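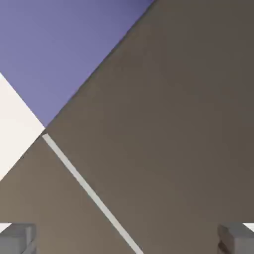

The wrist view in the Corstead simulator, with the gripper open over a plain brown surface.

I have spent more evenings than I'd like to admit staring at a flat brown rectangle and a purple wall of nothing, and I've had a great time doing it. Corstead is a practice simulator for people who want to learn to run a robot arm without buying one first, and I got a three-month pass to see if a person like me (good with a screwdriver, hopeless with code) could get anywhere.

You install it, you pick an arm, you pick a gripper and off you go. I picked the plain two-finger one because the fancy ones scared me. The wrist view is where you'll spend most of your time, and it's bare! Hard edges, flat colors, two gray fingertips poking up from the bottom corners. My nephew thought it hadn't finished loading. I've come to like it, though. It runs on my old laptop without the fan going crazy, and with so little to look at I started paying attention to the angles, especially that thin pale strip running down between the fingers. I got into the habit of lining myself up on it before every move.

There are 25 lessons. The first few are just moving around – up, down, tilt, don't panic – and then you get to picking things up, which is where I got stuck for most of a week. I'd come in crooked every single time. Wajid Soomro, who teaches the online class that comes with the pass, watched one of my recordings and told me I was steering with the tilt when I should have been sliding sideways first. "You're parking a car by leaning," he said. Well, yes. I was.

Now the gripes. The menus are a mess. The camera switch is two clicks deep, and I wanted it on one key from day one. Help pages seem to be written for people who already know the answer. And the sound effect when you bump into something is so loud that I turned it off and never turned it back on.

I also tried the Stastance pack, an add-on with harder tasks and a timer. Ulla Tangen, a friend who works with real arms at a packing plant, sat down with it and beat my best score on her second go, with a sandwich in one hand. She liked the controls and thought the arm stopped a bit too neatly compared with what she's used to at work. I'd skip the pack until you've done all the lessons. The timer just made me sloppy.

Would I pay for it? For the basic pass, yes, and I've already renewed mine. Lesson 19 is still beating me, so if anybody has a trick for the one with the stacked trays, please write in.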